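Hapeta Acoustic Fabric Panel – Woven Gray
Skutonwood Home & Studio > Walls > Quieting Things Down

For rooms that echo, and for people who have started to notice.

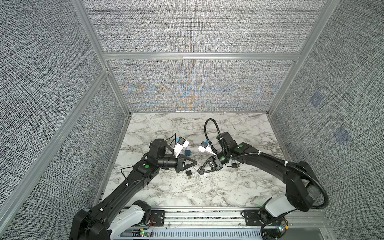
What you get

One pack holds 4 panels, enough for the wall behind a desk or the side of a stairwell where every phone call becomes public. Fabric over a felt core, 26 mm thick. Color: gray. We tried a mustard in November and sold it mostly to ourselves.

What it does

Takes the ring out of a hard room. It will not stop your neighbor's drums. For drums, see the Flumel door seal, or moving.

Hanging

Clips and screws are in the box. Painted drywall is fine, brick needs plugs. Vacuum with the soft brush when it starts to look like the cat.

Price: $210 per pack
Ships from our Loletti warehouse

"My kitchen no longer sounds like a swimming pool. My husband still does." – Genowefa Laskowska

Add to cart | Request a swatch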